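Dokumentation > Tolline Planer > Einrichtung > Zweiarmbetrieb

Start Produkte Downloads Support Kontakt

4.2 Kollisionsprüfung für zwei Arme einrichten

Dieser Abschnitt setzt voraus, dass beide Arme bereits kalibriert sind (siehe Abschnitt 3). Die Beispiele verwenden das Profil „Molo“ mit gemeinsamer Schiene.

1. Öffnen Sie in Tolline das Menü Planung und wählen Sie „Zwei Arme, gemeinsame Basis“.
2. Tragen Sie den Sicherheitsabstand zwischen den Greifern ein. Der Standardwert beträgt 20 mm.
3. Legen Sie den Behälter als Hindernis an. Verwenden Sie den Typ „offener Zylinder“, damit der Planer den Weg von oben freigibt.
4. Speichern Sie und starten Sie den Planer neu.

Hinweis: Bei einem Behälter mit ausgestelltem Rand ist der obere Durchmesser einzugeben, nicht der untere.

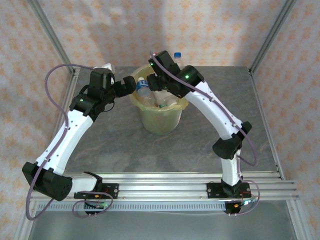 Abb. 11: Beide Greifer über dem Behälter mit Kunststoffflaschen

In dieser Stellung liegen die Greifer sehr nah beieinander. Der Planer behandelt den Bereich über der Öffnung deshalb als gemeinsame Zone, in die immer nur ein Arm einfahren darf.

5. Weisen Sie der gemeinsamen Zone eine Priorität zu (links oder rechts). Ohne Eintrag wartet der rechte Arm.
6. Stellen Sie die Wartezeit auf 2 Sekunden ein.
7. Führen Sie einen Probelauf mit reduzierter Geschwindigkeit durch.

Vorsicht: Die Kabel an den Armen sind im Kollisionsmodell nicht enthalten. Prüfen Sie vor dem Probelauf, dass die Kabelschlaufen frei hängen.

Erscheint die Meldung „Zone belegt“ dauerhaft, so ist Fehlercode 9 in der Tabelle im Anhang nachzuschlagen.

Bearbeitung: Zsolt Hegedűs, Duvaleck. Stand: April

Diese Website verwendet Cookies. Einstellungen Alle akzeptieren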